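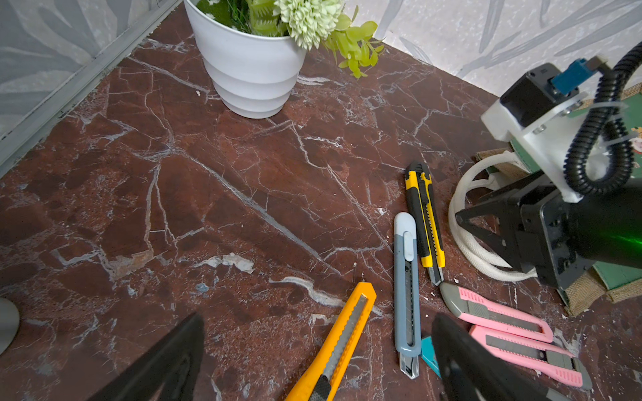
Trevesside Knife Drawer: README

Version 3, 7 August 2023. Maintained by Carter Grewal. Complaints to Murray Chisholm, who enjoys them.

What this is

A picture set of utility knives left lying on a table, which is how most people store them whatever they tell their insurer. There are 200 photos in all. The tabletop is dark reddish-brown with white veins, and it hides a gray knife better than we would have liked.

What's in it

Snap-off knives and their chunkier cousins, in orange, pink, blue-gray, yellow and black, and a few other colors the hardware store was willing to sell us. Some blades are out, some aren't. Knives lie where they fell. An early plan to line them up by size survived one afternoon.

Split

145 for training, 55 for testing. The test part leans toward crowded tables, so expect your numbers to drop and your mood with them.

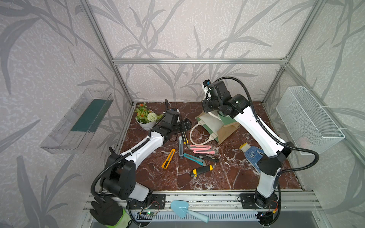

Labels

Each knife gets one outline, a main color and a blade state: out, in, or can't tell. "Can't tell" was added in December after a long disagreement over a yellow knife – Murray still says it was in. The color label follows the body, so a yellow knife with a black grip is yellow. Where yellow and black split the body evenly, we picked yellow and moved on.

Other things on the table are labeled "clutter." That covers gloves, bags and any loose bits of plastic. The fake plants have their own label, "plant," because Carter felt they had earned it.

Known problems

70 photos have two knives of the same color close together, and the outlines there are a bit generous.
18 have glare along a blade. We kept them.
The wallpaper has leaves on it. So do the plants. Check for this before blaming your model.

Not included

Box cutters with metal handles, scissors, and the Plomell pictures, which used a different table and are in their own folder.

Files

photos/
outlines/
colors.csv
blade_state.csv (read the note on line 1)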